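Community Help > Local Government and Elections
Council member left her party mid-term. Can she still get on the ballot under a new name?

ridgeroad_reader
Posted September 2019

Hi all! First post, long-time lurker, and I have finally got something worth asking. Our council member in Derkby (third ward, the one with the old creamery) quit her party this summer over the Corngate annexation vote. She kept her seat, which I gather is allowed, and now she wants to run again on a line of her own called Derkby Together. I'm helping with the petition and having a great time doing it, even on the hilly streets.

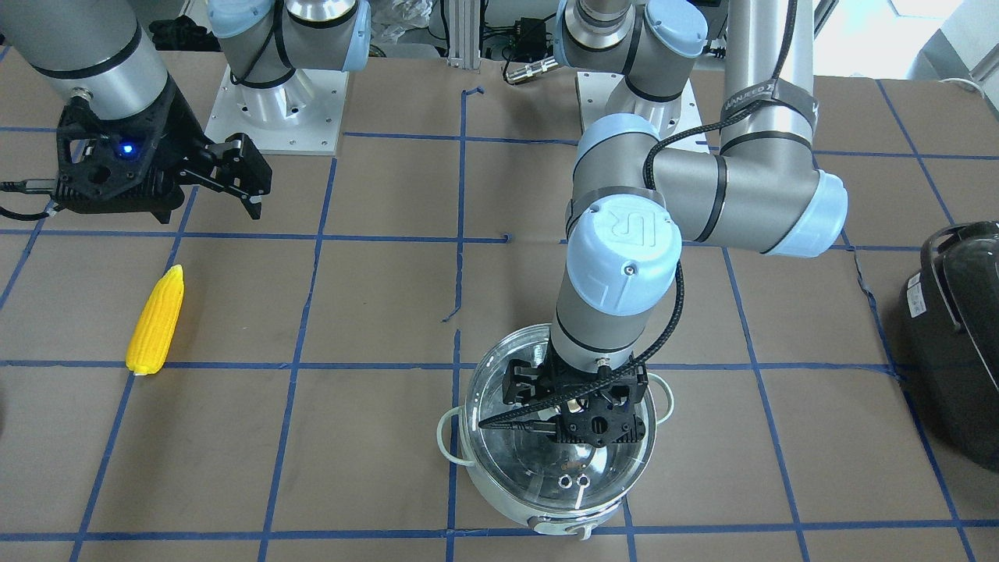
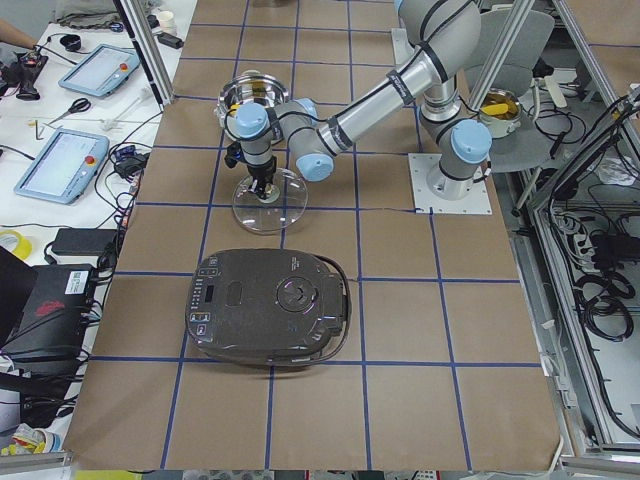 The county elections office told us we need 307 valid signatures from registered voters in the ward. So far we have 490 on paper, and I would love to stop there and start making lawn signs. But one of the other campaigns is telling people they'll challenge the whole thing, on three grounds as far as I can tell:

1. She was elected under the old party, so she can't run against it until the term is up.
2. Some people who signed ours had already signed for someone else.
3. Our first batch of sheets says "Derkby Together" at the top and the second batch says "Derkby Together Party." Yes, I know. We used two different print shops.

Can any of these knock her off? And does she have to change her own registration first? Filing closes in October, so there is a bit of time left but I don't want to waste it. I've read the county handbook twice and the section on new party names is four sentences long.

Thanks in advance, this site got me through the sewer assessment mess last year!

odach_precinct_nerd

Oh, I love this question! I've worked petition drives in Odach County for years and every one has had some version of your print shop problem.

Take the first point. I've never seen anything in our rules that makes an elected member sit out because she left a party. The seat belongs to the person who won it, and the next election is a fresh one. What some places do have is a "sore loser" rule, where you can't lose a party primary and then turn up on the general ballot under another name. If she didn't enter the primary this year, that shouldn't touch her. If she DID, stop reading and call the county office today.

Second point, the double signers. This is the one I would spend your energy on. Under our rules a voter gets one nominating signature per open seat, and if they sign two petitions for the same seat, the earlier date counts and the later one gets struck. So go find out when the other campaigns started collecting. If they were out before you, every shared name comes off yours. You can ask to look at filed petitions at the counter, and the staff there have always been lovely to me about it. Bring a ruler so you can keep your place on the line. I mean it, your eyes will swim after the fourth sheet.

The other things that get lines thrown out, from what I've watched at hearings:

Signer lives across the ward line (Bjarnason Street is the worst, because the line runs down the middle of it)
PO box instead of a street address
One spouse signing for both
Date missing or written in later by the person carrying the sheet
Carrier forgot to sign the bottom, in which case you lose the whole sheet

That last one hurts. Our sheets hold 20 names each, so a few unsigned ones can eat your cushion fast. Go through them tonight!

As for the name, I think you're in decent shape but get it in writing. I've seen a missing "Town of" waved through. What they care about is whether a signer could have been misled about who they were supporting, and her name and the office are printed on every sheet, right? If so, send the county a short email with one of each sheet attached and ask which name they'll use. Then, if you can stand it, keep collecting on the version they pick until that batch clears the number alone. With the ground you've covered already it might be one good weekend of doors.

She should look at her own registration too. Ours has a deadline for changing party ahead of filing and I don't remember it off the top of my head, so I won't guess.

Good luck, and please come back and tell us how it goes. Third ward races are always the fun ones.

Cornfed77

you have way more than enough so i wouldnt worry. when my cousin ran for school board they hardly looked at them. also remember no signs within 100 feet of the polling place on the day, people forget that every single time!! good on you for getting out there

ferry_landing

Seconding nearly all of the long answer, and adding a bit on challenges, because they sound scarier than they are.

A rival saying they'll challenge is free. Filing one takes work: here it has to be in writing, it has to list the sheet and line number for each signature they object to, and it has to come in within a few days of your filing. A general complaint about her leaving the party won't get a hearing if the form asks for line numbers. The name question could be raised as an objection to the whole second batch, though, so do get that email sent.

I'd be careful with the advice just above mine. School board petitions in the county go through a different desk and the count needed is much lower, so I wouldn't lean on that one.

Two practical things. Photocopy every sheet, front and back, before you hand it over. And file early if you can. Our first try at this had a carrier's address missing, the clerk spotted it while we stood there, and we had time to drive home and get it fixed. I was thrilled, I nearly hugged the man.

If there's a hearing, go! It's open to the public, there's usually coffee, and you learn more about your town's elections in an hour than you will from that handbook.

ridgeroad_reader

You are all wonderful. She skipped the primary, so that's a relief. I checked the sheets and found two without the carrier's signature, both mine, and both getting fixed tomorrow if the office says that's allowed. Email about the name is sent. I'm off to do the odd side of Bjarnason Street with a map in my hand this time.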